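Tuesday, November 25, 2025

Hand stall during slot placement, second station

Run stopped at trial 83. The hand closed on the tray and did not open again on the release command. Arm held position, no alarm on the controller, no error on the operator screen. Amnuay noticed first, from the arm not going back to the ready pose. He called it out and I hit pause. Pause worked. Release sent again from the console, no response from the fingers.

Log shows the finger controller stopped answering at 552 ms after the close command. Last good packet has all joints at their closed values and motor current normal. After that, nothing from the hand, but the arm side kept reporting healthy. This is the part I don't like. The Votitz bridge keeps repeating the last hand state when the hand goes quiet, so everything upstream thought the fingers were fine and simply hadn't moved yet.

Kulap wanted to power cycle the hand straight away. I asked her to wait until we had pulled the log, as a power cycle clears the fault buffer (we lost it that way in September). Arm speed limit set to minimum before anyone reached over the table. 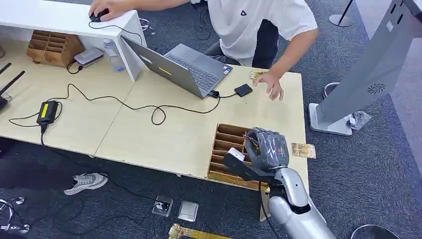

Checked in this order:

Network between laptop and router: 501 pings, none lost.
Hand supply at the adapter: steady, no dip under load.
Wrist connector: seated, but the reading drops out if the cable is pushed toward the forearm. Repeated 14 times, dropped out on nine of them.

So the wrist cable or the connector behind it. Heloísa thinks the strain relief is too short and the cable gets pulled when the wrist rolls past the tray angle. Plausible - the earlier trials used a flatter approach and never had this. Not proven. I have not opened the connector.

Fingers were opened by hand after cutting power at the adapter. Tray has a light mark on one slat, still usable.

To do
- Swap the wrist cable. Spare is in the Kendow drawer, check the length before fitting.
- Bridge must flag stale hand data and stop the arm. Nattawut to look at the timeout. Right now there isn't one.
- Reread the trials just before 83 for short gaps we may have missed.
- Yesenia asked for a fault report, I owe her that with the log attached.

No more runs on this station until the first two are done. The other station has the same bridge version, so same rule there. Amnuay has put a note on the console.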